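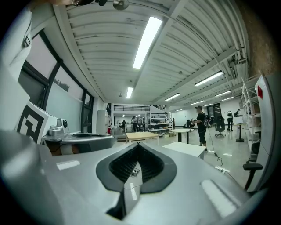 회색 본체 가운데의 검은 V자 홈. 왼쪽 뒤로 흑백 마커 블록이 보인다.

질문과 답변 > 축구 > 동호회·아마추어 리그

시즌 중에 팀 옮긴 선수, 컵대회에서 쓸 수 있나요? (부정선수 판정 무서움)
조회 493 · 답변 3

작성자: 만년총무

안녕하세요. 동네 11인제 리그에서 7년째 뛰고 있고, 그중 5년은 총무를 하고 있습니다. 축구 실력과 총무 경력은 반비례한다는 걸 몸으로 증명하는 중입니다.

저희 팀 이름은 마몬(Mamon)이고, 순위는 묻지 말아 주세요. 지난달에 같은 지역 고브니스(Govness)라는 팀에서 왼쪽 풀백 한 명이 넘어왔습니다. 루이 모타라는 친구인데 왼발잡이입니다. 저희 팀에서 왼발잡이란 일종의 천연기념물이라 입단 테스트는 밥 먹으면서 끝냈습니다.

리그 쪽 이적 처리는 됐습니다. 전 팀 동의서 받았고, 사무국에서 등록 확인 메일도 왔습니다. 회비도 냈고요(이 부분이 제일 감동적이었습니다).

문제는 컵대회입니다. 2월에 8강이 있는데, 이 친구가 전 팀에서 컵 1라운드 명단에 들어간 적이 있습니다. 본인 말로는 벤치에만 앉아 있었고 1분도 안 뛰었답니다. 몸은 두 번 풀었답니다. 대회 요강에는 이렇게만 적혀 있습니다.

"본 대회에 타 팀 소속으로 참가한 선수는 동일 시즌 다른 팀으로 출전할 수 없다."

여기서 '참가'가 뭔가요? 벤치에 앉은 것도 참가인가요? 몸 푼 건요? 저희 주장은 "안 뛰었으면 안 나간 거지"라고 하는데, 이 양반은 작년에도 "옐로카드는 한 해 지나면 없어지는 거지"라고 했다가 결승도 아닌 예선에서 몰수패를 안겨 준 분입니다. 그래서 주장 말은 참고하되 반대로 하는 편입니다.

정리하면
1) 명단 등재만 되고 출전을 안 한 선수는 어떻게 되는지
2) 애매하면 누구한테 물어봐야 나중에 딴소리가 안 나오는지
3) 일단 뛰게 하고 상대가 모르길 바라는 전략은 어떤지 (주장 질문입니다)

선출 계신 팀이나 대회 운영해 보신 분들 답변 부탁드립니다.

답변 1
작성자: 발리슛장인

안 뛰었으면 됩니다. 저희도 그렇게 했는데 아무 일 없었어요. 프로도 다 그렇게 합니다.

 댓글 (만년총무): 혹시 어느 대회였나요? 요강 문구가 같은지 궁금합니다.
 댓글 (발리슛장인): 풋살이요
 댓글 (만년총무): 아...
 댓글 (발리슛장인): 공은 똑같이 둥글죠

답변 2 · 질문자 채택
작성자: 파이잘 라흐만

지역 대회 기록관을 네 시즌 했고 자격 이의신청 서류를 꽤 많이 만져 봤습니다. 대부분 김칫국물이 묻어 있었습니다.

먼저 1번. 요강마다 다르고, 그래서 다들 싸웁니다. 제가 본 요강은 크게 두 갈래였습니다. 하나는 실제로 경기장에 들어간 선수만 묶는 방식이고, 다른 하나는 당일 제출한 출전 명단에 이름이 있으면 교체 선수까지 전부 묶는 방식입니다. 올려 주신 문장은 어느 쪽으로도 읽힙니다. 쓴 사람도 아마 생각 안 하고 썼을 겁니다.

이럴 때는 요강 앞쪽 용어 정의부터 다시 읽어 보세요. 보통 첫 장에 있고, 보통 첫 장은 안 읽습니다. '출전', '참가', '등록'을 구분해서 써 놓은 요강이라면 그 구분이 답입니다. 질문하신 조항에서는 앞은 '참가', 뒤는 '출전'으로 단어가 다르지요. 제가 이의신청하는 상대 팀이라면 그 차이를 물고 늘어지겠습니다. 출전보다 넓은 말을 일부러 썼다, 그러니 벤치도 포함이다, 하고요. 이기든 지든 총무님 저녁 시간은 날아갑니다.

몸 푼 건 어느 쪽으로도 안 칩니다. 그걸 치면 저는 통산 출장 기록이 꽤 화려해집니다.

2번. 대회 사무국에 메일로 물어보세요. 전화로 물어보면 "아마 될걸요"라는 답을 듣게 되는데, 나중에 그 '아마'는 통화한 분과 함께 사라집니다. 메일에는 이 정도를 쓰면 됩니다.

- 선수 이름과 등록번호
- 전 소속 팀, 이적 승인된 달
- 컵 몇 라운드 명단에 있었는지, 실제 출전 여부
- 해당 요강 조항을 그대로 복사
- "8강 출전 가능 여부를 서면으로 회신 부탁드립니다"

가능하면 그날 경기 기록지 사본도 요청하세요. 선수 기억은 믿지 마시고요. 나쁜 뜻이 아니라, 후반 막판에 잠깐 들어갔다 나온 걸 정말로 잊어버리는 분들이 있습니다. 저희 대회에 셔너 퀸런이라는 여자부 감독님이 계셨는데, 선수가 "안 뛰었다"고 장담한 경기의 기록지를 떼어 보니 코너킥까지 찼더랍니다.

회신이 8강 전까지 안 오면 저라면 명단에서 뺍니다. 왼발이 아깝긴 한데, 오른발잡이가 왼쪽에서 뛰다 지면 그냥 지는 거고 부정선수로 지면 다음 시즌 참가 자격까지 같이 걸립니다. 징계 조항도 한번 찾아보세요. 뒤에서 두세 장쯤에 작은 글씨로 있을 겁니다.

3번은 주장님께 전해 주세요. 상대는 압니다. 특히 전 팀 고브니스가 아직 대회에 남아 있다면 더 잘 압니다. 풀백을 뺏긴 팀의 기억력은 대단합니다.

 댓글 (만년총무): 정성스러운 답변 감사합니다. 첫 장 읽어 봤는데 '참가 선수'는 "당일 출전 명단에 기재된 자"라고 떡하니 있네요. 7년 만에 처음 읽었습니다.
 댓글 (파이잘 라흐만): 그럼 요강대로면 못 뜁니다. 그래도 메일은 보내 보세요. 경기 자체가 기권 처리돼서 기록이 무효가 된 경우는 풀어 주는 대회도 있습니다.
 댓글 (만년총무): 메일 보냈습니다. 주장은 첫 장이 있는 줄 몰랐다고 합니다.

답변 3
작성자: 세게리벨러

위 답변이 맞는데 하나만 보탭니다. 이의신청 보증금도 확인하세요. 저희 플라스탐포르트(Flastamport)배는 경기 끝나고 25분 안에 서면으로 내고 보증금을 걸어야 접수됐습니다. 기각되면 안 돌려줍니다. 상대가 그 돈 아까워서 넘어가는 경우도 있긴 한데, 저희 상대는 한 번도 아까워한 적이 없습니다.

그리고 선수 관리 엑셀로 하시죠? 컵 명단 칸을 따로 하나 만드세요. 저는 새 선수 올 때마다 전 팀 컵 출전 여부를 먼저 물어보고 적습니다. 벨러 사일라지라고 저희 팀 헝가리 형님이 있는데, 한 시즌에 팀을 세 번 옮기고도 본인이 어디 소속인지 저한테 물어봅니다. 칸이 없으면 감당이 안 됩니다.

루이 그분은 리그에서 잘 쓰세요. 왼발 풀백 구하는 글 작년에 올렸는데 연락 온 사람이 골키퍼 둘이었습니다.

 댓글 (발리슛장인): 저 왼발 됩니다
 댓글 (세게리벨러): 풋살이죠?
 댓글 (발리슛장인): 네

이 질문은 채택이 완료되어 새 답변을 등록할 수 없습니다. 댓글은 계속 달 수 있습니다.

비슷한 질문
- 경고 누적은 리그와 컵이 따로 계산되나요?
- 전 팀에서 이적 동의서를 안 써 줍니다
- 유니폼 번호 겹치면 누가 양보해야 하나요 (둘 다 7번)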